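Section 4. Your First Sorting Session at Home

Welcome back! By now your Grulteo hand grippers should be charged and paired, and you've had a good squeeze or two to get the feel of them. If you haven't, please go back to Section 3 (it's short, I promise) before you carry on. This part is the one most of our club members like best, and it needs nothing fancier than a tub and a handful of small, soft things.

1. Pick a spot with good daylight. A bed or a low table is fine, as long as you can stand close to it without leaning.

2. Set out a wide tub with a flat bottom. Put a few bracelets or cords inside it and leave a few beside it.

3. Hold one gripper in each hand and open the fingers all the way. Check that the ridged pads face each other.

4. Start the recording and wait for 2 beeps. The first beep only means it has heard you.

5. Lower the fingers slowly, close them on one bracelet, lift it over the rim and set it down outside the tub.

6. Keep going until you have 42 good pickups in your log, with as many rests as you like. Lorraine Treloar did all of hers in one evening in December and had a sore thumb to show for it, so do take the rests!

Note: Beaded bracelets roll and cord ones flop, so expect them to feel quite different. Dropped pieces still count as tries. Leave them in the log and Annelies Berchtold will mark them when she goes through everyone's files.

Caution: Keep your fingertips clear of the linkages while the gripper is closing, and don't pull on a cord that has caught in a pad. Open the fingers fully and let it slip out by itself.

When you're done, save the session under your own name and put the grippers back on charge.
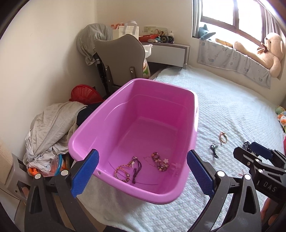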